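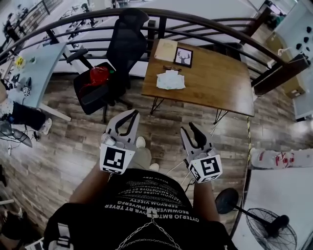
I've been meaning to write up my summer with the grippers for weeks, and since the kettle is on and it's too muggy to do anything else, I may as well get on with it.

When I first heard about the Pandstead project back in March, I pictured joysticks and a big console (I'd been reading up on remote control, and rather fancied myself in a swivel chair). Instead you hold a gripper in each hand and do the job yourself, squeezing the fingers shut when you want to pick something up. The robot learns from your hands going about it. There's no arm to fight with, no delay on the line, and if you can tidy a table you can teach tidying a table. I was ridiculously pleased by that!

It does take some getting used to, mind you. My first morning I did 50 goes at one small job and I should think most of them were dreadful. I kept wanting to use my thumbs. I'd reach for something, miss, poke at it again, and of course every poke is there in the recording for the robot to copy. So you learn to slow down and let the gripper settle before you close it, and you learn to keep the markers turned where they can be seen, which my wrists are very bad at remembering. After 20 minutes my forearms ache and I go and make tea.

The other lesson was about being too neat. I'd worked out one perfect way of doing things and stuck to it for 3 days, feeling very proud of myself, until I was asked, ever so kindly, to start from somewhere else now and then.
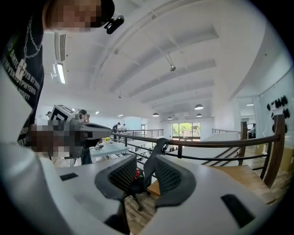
Skineo commented under my last post that remote control still wins for heavy lifting, as you feel straight away what the arm can't manage, whereas with hand grippers you can cheerfully teach it a reach it hasn't got. Fair point, and I've caught myself leaning in much further than any arm would go. I keep my elbows closer now, and I'm trying folding next week.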